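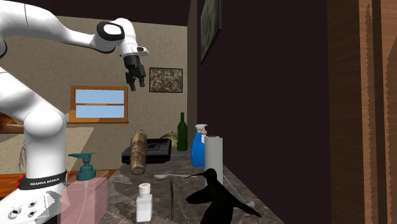
Franka arm in the kitchen sim, stock two-finger gripper, cluttered counter layout.

s_dumitrescu
Starting a thread for the gripper comparison since the old one got buried. This is the layout I'm using. Same counter and same objects every run, and only the end effector changes. First up is the stock parallel gripper against the Plakmont three-finger model. I did 96 grasps with each, position control, objects shifted a little between runs.

The stock gripper did better than I expected on anything tall. The spray bottle and the green glass bottle were easy for both. The spoon was bad for both. The Plakmont hand won on the tan cylinder because the third finger stops it from rolling. On the spoon it got four and the stock gripper got none.

ntoprak37
Which friction values are you using on the fingertips? If the stock gripper got zero on the spoon I would look there first. I get it to pick up flat cutlery in sim when it comes in from the handle end and the fingers touch the surface before closing.

s_dumitrescu
Defaults from the asset for both. I know that favors one or the other depending on how the pads were modeled. I don't touch the counter with the fingers, I leave a small gap, so that could be the whole story for the spoon.

Demirtas_N
It probably is. I also think this comparison is unfair to the three-finger hand. With that much stuff on the counter, half of its failures will be collisions on the way down. The spray bottle is standing right behind that white cylinder. A wide hand can't get in there from above without knocking something over. Two short fingers can.

s_dumitrescu
But that is what I want to know. Our real counters are not clear either. If a hand needs clear space on all sides then I want that in the score.

Demirtas_N
Fine, but then log collisions and failed grasps in separate columns. Right now a reader can't tell if the hand is weak or the planner is.

hulya.k
Agree with Nevzat on the logging. Disagree on the rest – clutter belongs in the test. We ran the Tesance suction cup on an empty table for all of March and the numbers were useless once we put other things next to the target.

Two questions. Do you grasp the hummingbird by the wings or the body? And is there a wrist camera, or are you using known poses?

s_dumitrescu
Known poses for now. Body for the bird. The wings looked like an easy target but the planner kept choosing approaches that tipped it over. Wrist camera is the next round, after I fix the logging.

ntoprak37
If you go to a wrist camera, watch the translucent pink box. Depth on see-through things is often clean in sim and full of holes on a real sensor. I had a policy that did fine for 983 episodes and then would not go near a clear container on the bench.

hulya.k
Same here. We add depth dropout by hand.

s_dumitrescu
OK. Plan is separate collision and grasp columns, fingers down to the surface for the spoon, and matched pad friction on both hands. I'll rerun the stock gripper first and post the table here.

Demirtas_N
Please post the config too. I can run it with the Matubbar controller on my side and see if the order changes.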